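Visit report: Stondance open afternoon, Greltwood
November
By Achilleas Kyriakidis

Stondance opened its handling lab to visitors from two until five. I went for the small-arm work, having seen the larger cells last year.

Danai Kontogiannis ran the first session, on mixed soft goods. The task is simple to state: take a textile item out of an open carton and set it down on the bench without snagging. Cartons are reused from the stores and vary in height and in the state of their edges, so the approach has to be planned from the camera each time. The current data set holds 346 recorded picks, all made by hand guidance. The target is 2000 before the Nurovley controller is retrained.

Yarn is the awkward item. It compresses under the jaws, and loose ends catch. Kontogiannis limits closing speed to 30 per cent for it and accepts the longer cycle.

The arm is a bench-top unit with a two-fingered gripper and a green pad on the inner face of the lower finger. A small circuit board is mounted on the side of the gripper, with its cable running back along the bench.

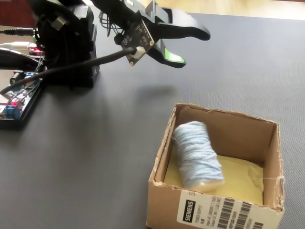
Lambros Athanasiadis covered cabling in the second session. His view is that most stoppages on arms of this size start at a connector – strain relief comes before any change to the software. He is trying a shorter cable route on the second unit and expects figures in the spring.

Questions on price were referred to Triantafyllou, who handle sales. I have asked for the pick logs and will circulate them when they arrive.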